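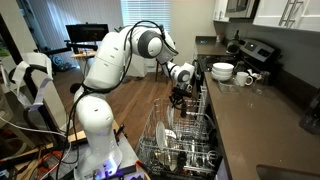
A dishwasher rack beside a brown kitchen countertop.

Home Products News Press Contact
Search the newsroom Enter keyword Go
Reading time: 2 minutes

Brandero opens second tableware workshop in Pamholm and extends its repair offer to all customers

PAMHOLM, March – Brandero, the maker of stoneware for homes and small restaurants, has opened its second workshop in Pamholm. The new building has 29 employees and two kilns, and it will produce the complete Hettiarachchi line of plates and bowls, which until now was fired by an outside partner.

With the opening, the company also extends its repair offer. Customers can send back a chipped plate or bowl from any Brandero line, also if it was bought many years ago. The workshop grinds and glazes the damaged edge again and returns the piece by mail. Until now this was possible only for restaurants with a yearly contract. Last year the company repaired 223 pieces under these contracts, most of them dinner plates.

"Many families wrote to us and asked why a restaurant can have its plates repaired and they can not," says Ignacio Soler, managing director of Brandero. "We did not have a good answer. We had only one small kiln for this work, and it was always full. Now we have the space, and we are happy to say yes."

The Hettiarachchi line consists of 72 items in four glazes. It is made for daily use, and the company has changed the foot of the deep plates so that they stand more steadily in a cupboard. The rim is also a little thicker than before – this was a wish of several restaurant kitchens. Prices stay the same for the rest of the year.

The workshop stands on the ground of the former Pamholm paper store, near the freight station. The renovation took longer than planned, as the old floor could not carry the weight of the kilns and had to be replaced. The offices on the upper floor will be ready in summer.

Visitors are welcome in the shop on the ground floor, where second-choice pieces are sold at a reduced price. Tours of the glazing room start at 10 a.m. and last one hour. Groups of more than eight persons are asked to register in advance.

Orders for the repair offer are handled through Listitport, the online service that Brandero already uses for its restaurant customers. The customer fills in a short form, receives a shipping label and gets a message when the piece leaves the workshop. Pieces which are broken into several parts can not be accepted.

About Brandero
Brandero produces stoneware tableware and baking dishes. The company has 135 employees at its two workshops and sells its products through its own shops and selected dealers.

Press contact
Brandero, Press Office, Pamholm
Photos of the new workshop and the Hettiarachchi line are available on request.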